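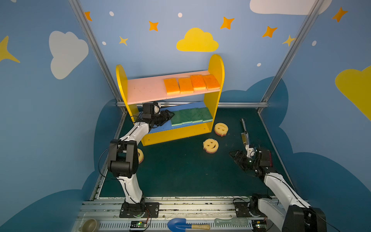
Skarndale Track & Road is a running club. Adults and juniors, track, road, a bit of cross country when the mud allows. This page is meant to tell you who we are, what we do, and how to come along. Been meaning to rewrite it since October. So, November 25, 2024, done, more or less.

## Who we are

Distance club mainly. 800 up to marathon. We have some sprinters and we like them but there's no sprint coach right now, so if you're a serious 100m person you'll get better coaching at Plestden. They're good people. We share a bus with them to the bigger meets.

200 members, juniors included. Some race every weekend, some haven't pinned a number on in years and just want company for the Tuesday-type grind without anyone making a fuss over it. Both fine. You pay the same either way.

Started as 13 people on a grass oval behind the old bus depot. The lane lines were flour. Then lime, which was a mistake, see any of the older members' shoes. The club moved to the proper track when the city resurfaced it and we've been there since, four evenings a week in summer, three in winter.

Colors are dark green with a gold hoop. The old brown vests are still legal for league meets, and yes people still wear them.

## What we run

**Track group.** Aroha Prendergast's group. 1500 and 5000 mostly. Aroha ran the 10,000 for years and the sessions show it: long reps, short rests, not a lot of talking. A normal evening would be six times 1000 with a 90 second jog, then strides. In spring it shifts to 400s and 300s. You don't need to be fast but you do need to be able to hold a pace, so most folks spend a season in the road group first.

**Road group.** Biggest group. Three pace packs, meet at the north gate, loops out past the reservoir and back. Tempo one night, hills another. Long run on the weekend is on the Aston trail, start at the lower lot, seven miles or thirteen or whatever you've got in the plan. Kristof De Bruijn leads the front pack and writes the routes. Read the route before you come. He will not wait at the fork.

**Juniors.** Ages 9 to 17. Şükran Çınar runs this with a crew of assistant coaches. Under 12s do a bit of everything, relays, hurdles made of foam, standing jumps, throwing things. No timed distance running over a mile at that age, that's a club rule and we're not changing it. From 13 they can pick an event if they want to. Plenty don't.

**Cross country.** Short season, everyone welcome, bring spikes and a trash bag to sit on in the car.

**Start-from-zero.** Ten weeks, walk/run, finishes with the park 5K. Callum Fothergill took this over from last year's coach and added a second evening. Next intake is after New Year, sign up at the clubhouse.

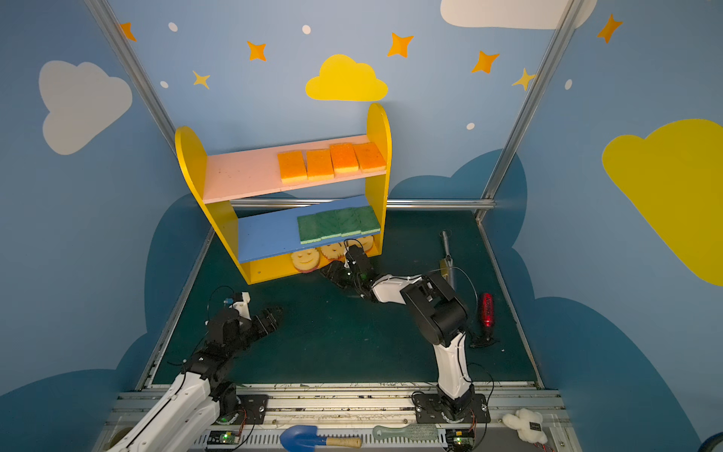
**Do I have to race if I join?**

Racing is optional in every group except the league team, where you'd be agreeing to turn out for at least three meets a season.

Other stuff people ask a lot. First session is free, second one too. After that you need to join because of the insurance. Dogs no, sorry, not on the track. Strollers fine on the trail, not on the track either. Headphones ok on your own warmup, off once the session starts. Spikes 6mm max, the surface people check.

## Coaches

**Aroha Prendergast**, head coach. Track group, plus oversees training plans for everybody on the league team. Ran for the club as a junior, went away to college, came back. Email before you message, she has a job.

**Zhenhua Fang**, strength and injury. Runs the gym circuit on the mezzanine. Hips, calves, feet, a lot of feet. Came to us from rowing. If you've got a sore achilles talk to Zhenhua early, not after six weeks of pretending. We lost two of our best 5000 runners last season to the same calf problem and the whole warmup got rewritten after that. It's longer now. Get there on time.

**Kristof De Bruijn**, road. Marathons, 52 of them at last update, has opinions on gels.

**Şükran Çınar**, juniors lead. Former heptathlete. Schools liaison too, so if you're a PE teacher and want a taster session on your field she's who you want.

**Callum Fothergill**, start-from-zero, and also handles race entries. Entries close when he says they close.

All coaches are licensed and background checked, the certificates are on the wall by the kit room. Anyone helping with juniors goes through the same check before the first session, parents included.

## The last season, quickly

Women's team second in the league. Two points off. We were leading going into the last relay and dropped the baton at the second change, and that's all that will be said about it here.

Men's team fifth. Better than the year before. Thin in the steeplechase, we've had people doing it who had never seen a water jump up close, and they scored, so thank you.

Juniors won the under 15 cup for the first time. Cup is in the clubhouse cabinet, the one with the sticky door.

Club 10K in October had a good turnout and a headwind on the return leg. The women's course record went, by 13 seconds. The men's didn't get close. New start line next year as the current one has everybody squeezing past a mailbox.

The Liao Relay, which is our own event, went ahead in spite of the forecast. Four runners, four legs, up and over the ridge and back down to the track. It's named for the Liao family, who own the field we cross on leg three and have let us do it from the beginning. 25 teams this time. Leg two is the hard one. Don't let anyone tell you it's leg four, leg four just hurts more since you've been standing in the cold for an hour and a half.

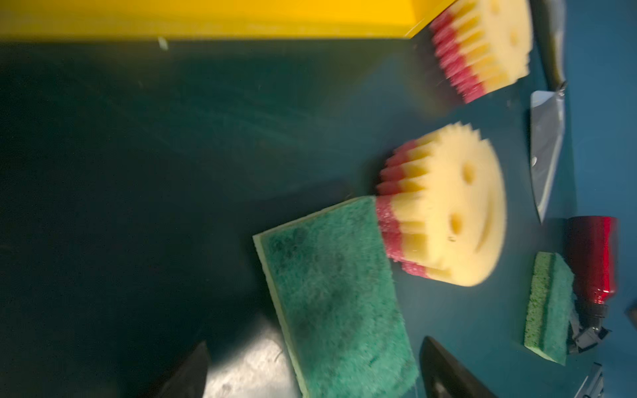
Prizes for the relay were mostly pie. That will continue. There was a request for medals and it got talked over at the annual meeting, and the vote went heavily for pie.

## Where and when

Main track: Skarndale rec grounds, north gate. Gate code is sent to members. Parking on the gravel side only, the paved side is for the soccer club and they do tow.

Winter hours are one hour earlier for juniors. Lights go off at nine on the dot so if you're mid rep, too bad. Bring a top layer. The wind comes straight down the back straight from November on and there's no shelter apart from the long jump hut.

Clubhouse is the low building behind the stand. Showers work, two of them anyway. Lockers need a quarter, you get it back. Lost and found gets cleared at the end of each month and whatever's left goes to the thrift store, last clearout had eleven single gloves in it.

Long run: Aston trail lower lot. Upper lot is closed until the bridge repair is finished. Don't park on the verge, the farm needs it for trailers.

## Cost

Pay by the year or by the quarter. Adult, student, junior and family rates, current prices are on the membership form becuase they change and this page doesn't. Family rate covers everyone at one address. Start-from-zero is a one-off fee and it comes off your membership if you join within the month after.

If money is the thing stopping you, talk to Şükran or Aroha. There's a fund. It's there to be used, it pays for memberships, shoes, travel to meets, and it's kept private. Nobody else in the group will know.

Kit is extra. Vest is required for league and cross country, not for anything else. Order window opens twice a year. Sizes run small, go one up.

## How the club is run

Members vote once a year, in person, at the clubhouse. Any member over 16 gets a vote. Coaches don't set the fees and the people who set the fees don't pick the teams. It was done the other way for a while in the grass oval days and led to some arguments that a few folks are still having.

Team selection for league meets is off times from the previous six weeks plus coach's pick for one spot per event. Lists go up on the board and by email at the same time. If you think it's wrong say so to Aroha within two days, after that the cards are in.

Welfare questions, anything at all that worries you about how someone's being treated: there's a welfare contact who isn't a coach, number is on the door of the clubhouse and inside both changing rooms. Juniors can call it themselves.

## What's coming up

- Winter league, four fixtures, two at home
- Indoor meet at Plestden, bus leaves from the rec grounds, seats go quick
- Start-from-zero intake after New Year
- Zhenhua's foot and calf clinic, free to members, bring the shoes you actually run in
- Officials course. We need timekeepers and a starter badly. One day of training, lunch included, you get a jacket

Dates for all of it go on the board and in the members email. Not getting the email? Check spam first, then tell Callum.

## Come along

Turn up fifteen minutes early at the north gate, any road group night, and ask for Kristof. Wear what you've got. Regular sneakers are ok to start, water, something warm for after. He'll ask what you've run lately and put you in a pack, and if the pack's wrong you just move at the next lamp post where we regroup.

Juniors need a parent or guardian there for the first session to sign the form. Form has an inhaler question on it, please fill that bit in properley.

Track will be closed for line painting for a couple of days before the first home fixture. Road group goes ahead as normal, juniors are on the grass.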